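Replacing and aligning the soft fingers on a garment-handling gripper

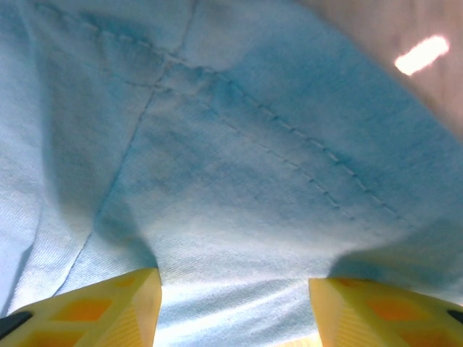 Wrist camera view with light blue cloth between the fingertips. Both tips should show in the lower corners of the view.

Applies to: Hison two-finger gripper with yellow lattice fingers and wrist camera, fitted to the Vanska folding cell. Cells with the older solid fingers use the same mounting plate but different offsets, and this page should not be used for them.

When to change the fingers

Fingers are changed as a pair. Do not mix a new finger with a used one, as the ribs soften with use and the pair will close off centre. Change them when any of the following is found:

A rib between two cutouts is cracked or has gone white along its length.
The fine ribbing on the inner face has worn smooth at the tip.
The tips meet with a visible step when closed with no cloth.
The drop count in the cell log is above 6 per shift with the same load of garments.

If the drop count is high but the fingers look sound, check the table height first (see "Table height" below). A table that has sunk by a millimetre gives the same fault.

What you need

Hex keys, 2 mm and 2.5 mm
Lint-free cloth and isopropyl alcohol
Feeler gauges
One pair of fingers from the same bag
Test cloth: cotton twill, washed at least once, with at least one stitched seam

New, unwashed cotton is too stiff and will pass a grip test that worn garments fail. An old work shirt is suitable.

Removing the old fingers

1. Send the arm to the service position from the Botell controller. The wrist should be at chest height with the gripper pointing down.
2. Open the gripper fully, then switch off gripper power at the cell isolator. Lock the isolator.
3. Wait until the status light on the wrist is out.
4. Support the left finger and undo its two screws. Keep the shim if there is one. Note which side it came from.
5. Repeat for the right finger.
6. Wipe the mounting faces. Lint packs into the corner behind the locating pin and will tilt the new finger if left there.

Fitting the new fingers

1. Offer up the left finger with the ribbed face inwards. The finger should seat on the pin without force.
2. Fit both screws finger tight, then nip them up in turn. Do not use thread lock. The inserts are brass and will pull out.
3. Fit the right finger in the same way.
4. Refit any shim on the side it came from.
5. Close the fingers by hand. The tips should touch before the roots do. If the roots touch first, a finger is either not seated or has been fitted the wrong way round.

Remove the lock and restore power. Run "Home gripper" twice. The first run often reports a travel error after a change and this can be cleared. If the second run gives the same error, go back to step 1 of this section.

Checking the camera view

The folding program finds the grasp point from the wrist camera, so the position of the tips in the picture matters as much as the grip itself.

1. Open the gripper to the working width and bring up the live view.
2. Compare the tips with the overlay stored for the cell. Each tip should lie inside its own outline. A small difference in height between the two is allowed provided both are inside.
3. If one tip is outside, loosen that finger, push it against the pin and retighten. Do not move the camera to suit the finger.
4. Look for glare. Reflection from the overhead lights on a bare part of the table is acceptable if it stays clear of the fingertips. If it falls between them, tilt the lamp, save a new reference picture and repeat step 2.
5. Check exposure with the test cloth in place. The weave and the stitching should both be readable on screen. If the cloth near the tips is plain white, reduce exposure by one step at a time.

Pale garments are the hardest case. A setting that shows the seams on a light cloth will normally do for dark ones, but the reverse does not hold.

Grip test

1. Drop the test cloth on the table so that it falls in loose folds. Do not smooth it out.
2. Jog the open gripper over a fold and lower it until the tips just press into the cloth.
3. Close at the standard force, value 146 on the gripper page.
4. Raise the wrist slowly and hold for a count of ten.
5. Repeat on a seam, then on a point where two seams cross.

The crossing is the thickest part most garments offer and tends to push the tips apart. Some spread is normal. If the cloth slides out, raise the force in steps of two and run the whole test again from the plain fold. Too high a force marks thin cotton and shortens the life of the fingers.

Table height

With the fingers closed and the wrist at the table datum, a 0.5 mm feeler should pass under both tips and a 1 mm feeler should not. Adjust at the four feet, then repeat the grip test. Garment tables supplied by Usmani have a locknut under each foot which must be slackened first.

Fault codes

254: finger travel short. Usually lint behind the pin, or cloth left between the fingers during homing.
1674: camera reference does not match. Save a new reference picture only after both tips are inside their outlines.

Finish by resetting the finger cycle counter on the controller and writing the bag number of the new pair in the cell log. Used fingers go in the scrap bin, including any that still look serviceable.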